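Furniture Care > Bedroom > Painted Pieces

Cleaning and Tidying a White Dressing Table With a Carved Mirror

Most of what gets written about looking after painted furniture is written by people selling something to put on it. I have a shelf of those products at home. Two of them worked about as well as a damp cloth, and one, a cream called Piltulero that a shop clerk swore by, left a gray bloom in every groove of a carved headboard that took me most of January to get back out. So you will find very little shopping in this guide. If a step needs a special product I'll say so, and I'll say why I doubt it.

The piece I have in mind is the ornate white kind: shaped front, small drawers, mirror with carving all over its frame. They turn up at estate sales, in furniture showrooms and in the bedrooms of people's aunts. Some are old. A lot are far newer than the seller will tell you. I was once quoted $759 for a Manole dressing table described as "antique," and the screws in the back were cross-head and as bright as dimes. The cleaning is the same either way, and the paint doesn't care what you paid.

What you need

- Soft cotton cloths, more than you think, old T-shirts included
- A soft, dry paintbrush with natural bristles, an inch wide or less
- Cotton swabs
- A bowl of lukewarm water with a few drops of plain dish soap
- A second bowl of clean water
- A tray or shallow box for the small things
- A flashlight

Leave out the vinegar, the baking soda paste and the melamine sponge. I know every cleaning video uses that sponge. It is a fine abrasive, and on a satin or gloss finish it makes dull spots that you will see every morning when the light comes in sideways. Furniture polish can stay in the cupboard too. It's meant for clear finishes, and on white paint it mostly gives dust something to hold on to.

Step 1. Clear the top properly

Take everything off. People skip this and clean around the perfume bottles, and then wonder about the rings. Put the small things straight into the tray: hairpins, labels, little boxes, whatever flat bits are lying there. A raised shelf at the back of the top collects more than you expect, because it is just high enough that you stop seeing it. Empty the drawers as well, and keep what came out of each one together.

You will read that this is the moment to "declutter your vanity" with a system of bins. Maybe. In my experience the bins end up in the drawer with the same stuff in them, and the drawer then holds less. Throw out what has dried up and move on.

Step 2. Look at the hardware before you get anything wet

Water and old metal fittings are a poor match, so find out where they all are first. Pulls and knobs are easy. Hinges and latches are easier to miss, especially when they sit on the shaped part of the front where your eye is following the curves. Get down low with the flashlight and look along the front edge and up underneath it.

The dressing table in these pictures has a small ring pull toward the right side of the front edge and a little metal hinge or latch near the center of the apron.
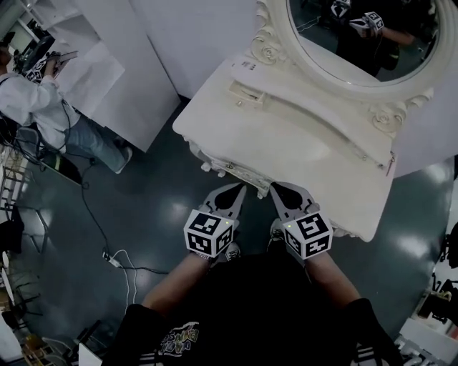

Step 3. Dust dry, from the top down

Start at the highest point of the mirror frame and work down with the dry brush. Hold a cloth underneath to catch what falls. Carved roses and scrolls hold dust in the deepest part of each curl, and if you go in wet first you turn it to paste. That was the whole problem with my headboard.

Short flicks, outward from the groove. Don't scrub. If paint comes away on the bristles, stop there: loose paint is a repair job, and no amount of gentle cleaning will help it.

Then do the top, the raised shelf, the drawer fronts and last the scalloped edge, including the underside of the scallops. Run a dry cloth along under there and look at it. Everybody's is filthy.

Step 4. Test the paint

Dip a swab in the soapy water, squeeze it out and rub a hidden spot, such as the back of a leg or the inside of the apron. Count to 40 and look at the swab. Gray or brown is dirt and you can carry on. White and chalky means the paint itself is coming off, in which case stay dry and settle for a cleaner version of what you have.

I have seen this step left out of guides by people with far better photographs than mine. It takes less than a minute.

Step 5. Wash the flat parts

Wring the cloth until it no longer drips. Wipe one section, wipe again with clean water, dry it, and only then go on to the next. On a top of ordinary size I use 6 cloths, which sounds fussy until you see the fourth one.

If the top is cream and the rest is white, don't assume it has yellowed. Makers often used two shades on purpose, and some tops are a different material from the base. Check under something that has stood in one place a long time. If the color there matches the rest, it was always cream, and you can save yourself an afternoon of bleaching that would have ended badly.

Work around the drawer fronts with the cloth over one finger. Keep the water out of the gap at the edges, where a swollen drawer begins.

Step 6. Do the carving with swabs

This is the slow part. Damp swab in the groove, dry swab after it, throw both away when they go gray. Start at the crest and come down each side to the scroll supports. Put some music on. Olga Echevarría, who taught the repair class I took at Lotbridge, used to say that if you were enjoying the carving you were going too fast, and I have never managed to prove her wrong.

Don't be talked into an aged look by leaving dirt in the low spots. Real wear happens on the high points, where hands and sleeves rub. Dirt in the grooves looks like dirt.

Step 7. Clean the glass last, and never spray it

Glass cleaner sprayed on a mirror runs down behind the bottom edge of the frame and gets at the silvering. Black creeping spots along the lower rim of an old mirror may well come from years of this. Dampen the cloth, well away from the furniture, and wipe from the center outward. Dry with a second cloth straight away.

Then step to one side and look across the glass at an angle. Straight on you only see yourself and whatever is behind you, and smears hide very well in a busy reflection. It's worth knowing, too, that an oval mirror shows you a good part of the room. If the view in it is a crowded surface, the dressing table will look untidy however clean it is, so clear that surface while you have the tray out.

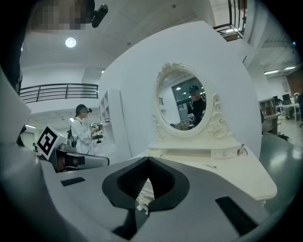
Step 8. Let it dry, then put back less

Leave the drawers open a crack and the top bare for a few hours. I allow until evening if I've washed it in the morning. Putting bottles back on paint that still feels cool to the touch is how rings start.

When you do put things back, give anything with a wet or oily base a saucer. Felt pads under a metal holder or a lamp are cheap and do what they claim, which is rare praise from me. Heavy items go toward the back, clear of the front edge where a shaped top is easiest to chip.

About wax

The usual advice is to finish with a clear wax. On chalk-type paint, fine, it needs some protection, and you can use up to two thin coats. On ordinary gloss or satin it does very little that I can detect. I waxed half of a Demotside side table once and left the other half bare. By the end of the winter I had to check my notes to remember which half was which.

How often

Dry brush every couple of weeks if you can stand it, and wash only when a pale cloth comes away dirty. A good wash took me 32 minutes on a plain table and most of a morning on a carved one, so be suspicious of any guide that promises ten.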